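Grivden Remakes List: README

Version of May 7, 2026. Covers television films and the things later made out of them.
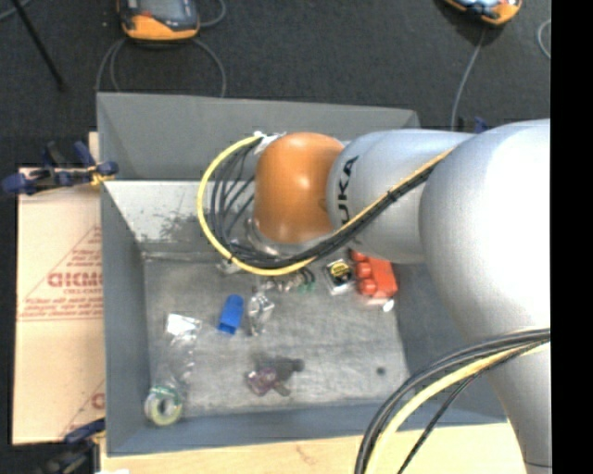
A reader in Grustbridge wrote in to say that a remake and a reboot are the same thing with a different press release, and that keeping two columns for them is a waste of a column. We kept the two columns. The objection has been noted in the file called objections, where it has company.

What this is

A plain table of made-for-television films that were later remade, rebooted, continued after a long gap or turned into a series. It has 3167 rows. Each row is a pair: one original, one later work. A film remade four times gets four rows and, in our view, ought to be left alone for a while.

The list began as a spreadsheet kept in Stestthorpe to settle arguments about Christmas films. It moved to the Grivden archive when the spreadsheet took longer to open than most of the films take to watch.

What is in the files

pairs.csv is the main table. Start with it.
titles.csv holds one line per title, with year, running time in minutes, country and first channel.
sources.csv says where each fact came from, usually a listings magazine or a broadcaster's schedule.
objections.txt is as described.

Columns in pairs.csv

original_id and later_id point to titles.csv.
kind is one of remake, reboot, sequel, series or unclear. There are more of the last than we would like.
gap_years is the later year minus the earlier one. A gap of zero is real and happens when two channels buy the same true story.
cast_overlap is the number of credited performers who appear in both. A blank means we haven't checked. A 0 means we have.
announced_as is the word used in the announcement, copied exactly. "Reimagining" is the most common, followed by "fresh take". Please don't tidy these up. They are the best part.
holiday is yes or no. Halloween counts, and so does Valentine's Day. One film set entirely at a harvest supper was argued over for most of December and is down as yes.

How a pair gets in

The original must have been first shown on television and run for at least 60 minutes without adverts. The later work must have been shown somewhere, even if only once, even if at two in the morning. Announced projects wait in a separate file that we don't publish, where many of them have been waiting for years in apparent comfort.

A shared plot isn't enough. If it were, every film in which a busy woman from the city inherits an inn would be a remake of every other, and the table would be a good deal longer. We ask for a credit, a rights notice or a statement from the broadcaster. Where two of these disagree, the credit wins.

Known problems

Running times before the 1980s are taken from printed listings, which round everything to the nearest half hour and include the adverts. Treat them as a mood.

Coverage outside Britain and North America is thin. Nearly 1000 titles have no country at all, mostly co-productions in which each party seems to have assumed the other one would fill in the form.

There are 25 pairs in which the original is lost and we know it only from the listing. The gap_years value is sound for these, and cast_overlap has been left blank. People do write in claiming to have the tape. So far it has always been the remake.

In the previous version 17 rows had the original and the later work the wrong way round, giving negative gaps. These have been fixed — anyone who published a chart of films remade before they were made may want to look at it again.

Using the list

You can copy it, change it and print it out, provided you say where it came from. "Grivden Remakes List" will do. If you quote a figure, quote the version too, as the numbers move about whenever a channel runs short of ideas.

The Dalgleish subset, which some people will have met on film studies courses, is an older cut with the holiday films taken out. It is smaller, calmer and no longer updated. Its ids don't match ours, and a lookup table is on the wish list, some way down.

Corrections

Send the original title, the later title and something we can check. A photograph of a listings page is fine. A strong memory of watching it at your gran's is not, although we do read those. Corrections are dealt with in the order they arrive, except for ones about the harvest supper, which go straight into objections.txt.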